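Trash day, every day

Jan 23, 2021

The second pair of grippers is finally working, by which I mean the jaws open when I squeeze and close when I squeeze harder. In December they did neither. I had printed the linkage with the pivot holes a hair too tight, then drilled them out a hair too loose, and spent a week owning a very expensive pair of castanets.

The plan hasn't changed. I do the chore by hand, holding the grippers, and record it. Later the arm in the workshop at Prestano gets to learn from my recordings and, in theory, tidies up a mess without me. The chore is sorting trash, picked by Shiyu Fu, who shares the bench with me and does not have to kneel on the floor.

I had assumed the hard items would be the heavy ones. A walnut is no trouble at all. Foam fruit nets are the real villains. You close the jaws, the net squashes down to nothing, and you can't tell if you have it until you lift. Orange peel is nearly as bad - it curls away from the pads like it has somewhere to be.
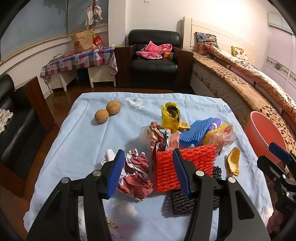 The ribbed pads were Shiyu's idea and I argued against them for longer than I'd like to admit. My smooth ones looked much nicer. They also dropped every plastic wrapper I own, so the ribs stay. I went through 4 versions of the rib spacing before going back to the first one, which I had thrown out and had to print again.

So far I have 358 recordings, of which 303 are usable. The other 55 are mostly me reaching for something with the wrong hand, changing my mind, and muttering. My knees would like it noted that they attended all of them.

Next job is the trigger spring. After a long session my index finger stays bent for the rest of the evening, and I type like a pigeon. Shiyu wants a softer spring, I want a longer lever, and we'll probably end up doing both badly before one of us reads the datasheet. If anyone has a source for small torsion springs that doesn't make you buy a bag of five hundred, the comments are open.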